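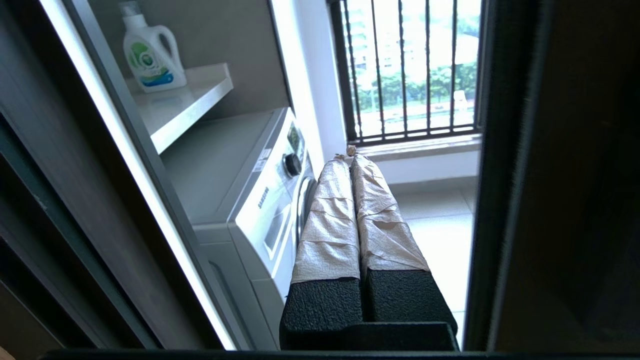 Gripper comparison, laundry and balcony tasks: progress to the end of August

Prepared by Dela Alhassan for Ayuba Nartey, Drurside Home Trials

Where the money has gone

You asked for a short report this time, after the last one ran to an appendix on foam. Spending on the Vonmont work stands at $2636, the largest part of which is the second gripper. The smallest part, and the one I get the most questions about, is masking tape.

To recap, we are comparing two grippers on the same arm. The Faltard is the expensive one, with moulded silicone tips and a brochure. The Nyarko is a plain parallel gripper to which we have added textured black pads at the base and beige paper tape along the fingers. Both have a small camera at the wrist, and both are being tried in the flat's laundry corner, beside the washing machine, and at the sliding door to the balcony.

Results so far

We have finished 500 grasps with each gripper on socks, pegs, cloths and small crumpled things. The Nyarko dropped 44 fewer items than the Faltard. I would love to report that this was the result of careful design. We put the tape on to cut the glare from the bare metal, which was upsetting the camera, and the better grip arrived uninvited.

The Faltard is still ahead on anything smooth. It will pick up a plastic cap on the first go and put it down where it was told to. The Nyarko prefers to think about it.

Tape wears badly. The outer layer creases, the tips fray, and after a long session the fingers look like something dug out of a school bag. We now rewrap at the start of each day and note the change in the log, so that a bad morning can be blamed on the correct roll.

Camera and lighting

The window side of the laundry corner is hard on the wrist camera. On a bright day everything past the bars goes pale, and the exposure takes a moment to recover when the arm turns back to the washing machine. The balcony is worse again. 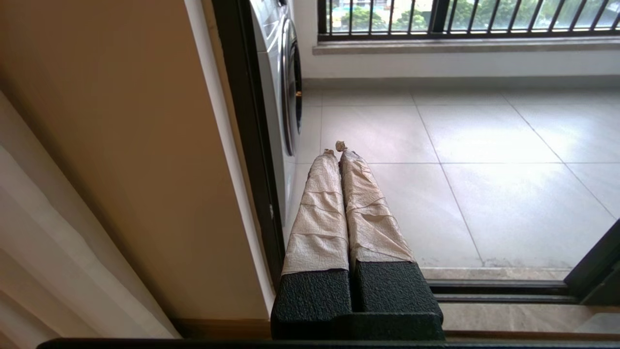
Large pale tiles throw the daylight straight back at the lens, and the door frame next to them is nearly black, so one exposure setting has to please both and pleases neither. Fixing the exposure by hand before each run has helped more than the automatic setting did. Ayuba, this is the part of the budget where I would like to move a little money: a better sensor would do more for us than a third set of fingers.

We also changed the controller's closing speed. At the factory setting the Nyarko shut with real enthusiasm and shot pegs across the floor. It is now slower and much less entertaining to watch.

What is left

There are 3 jobs before the final report:

Repeat the smooth-object runs with a rubber coating in place of the tape.

Run both grippers at the balcony door at 7 in the morning and again at midday, with the exposure fixed.

Write up the tape wear properly, with a figure for how many grasps a wrap lasts.

The coating has been ordered and the supplier has confirmed it twice, with different delivery dates. If it turns up by the later one we will finish on schedule. If you want to see a run in person, midday is best for the glare and early morning is best for the results.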